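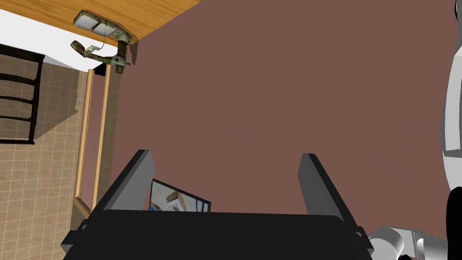 Zerkico Reports Household Robot Still Needs Help With the Dishes

Simulated kitchen trials put a two-armed machine to work on ordinary chores; people remain employed

LODUS, December — Zerkico today released results from its latest round of household chore trials, and advises customers to hold on to their dish towels.

The company ran its two-armed control software, Elis, through 3,266 attempts at 64 kitchen and hallway chores, all of them in simulation. Elis finished 10 of the chores reliably enough that Zerkico would let it try them in a real home, with someone watching. Three of those involve moving a single cup.
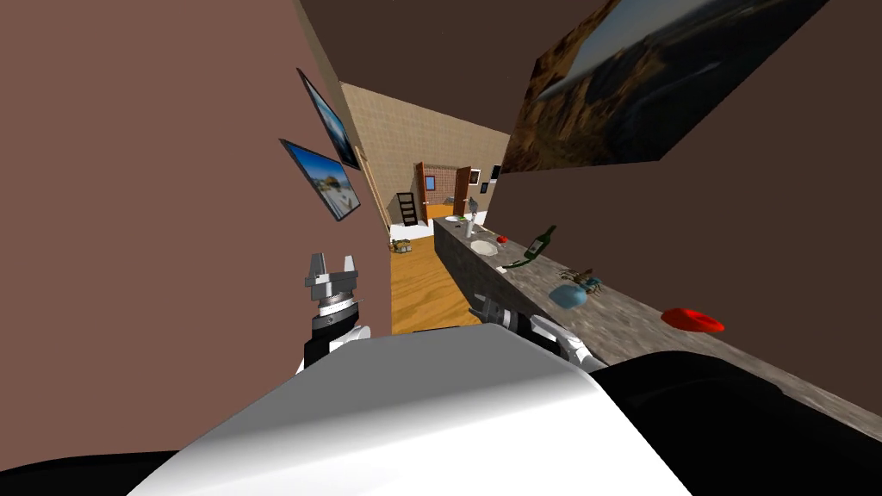

Clearing a counter is still the chore that sorts the demos from the products. People do it while talking on the phone. A machine has to decide what each thing is, where to take hold of it and where it belongs, and then do that again for the next one. A light blue cup on its side calls for a different grip than a red plate lying flat, and a wine bottle tipped over on marble may roll the moment a finger touches it. An apple near the sink could be lunch or garbage, and Elis has no firm views on the matter.

Shop-floor work is further along. Kong, the company's parts-sorting system, handles the same bins in the same order all shift long, and its customers have stopped calling to complain about it. Kitchens offer no such courtesy. The layout changes after every meal, and the person who changed it rarely files a report.

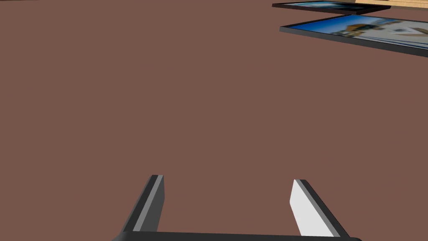 Speed is the other sore point. Elis takes several minutes over jobs a bored teenager can finish in one, although the teenager has to be asked more often. Zerkico expects its next software release to shorten the pauses between grasps and makes no promises about fitted sheets.

The full chore list, including the 54 that did not make the cut, is available on request from the Zerkico press office in Lodus. Trials resume in the spring.

About Zerkico

Zerkico develops control software for robot arms used in sorting, packing and, with patience, housework.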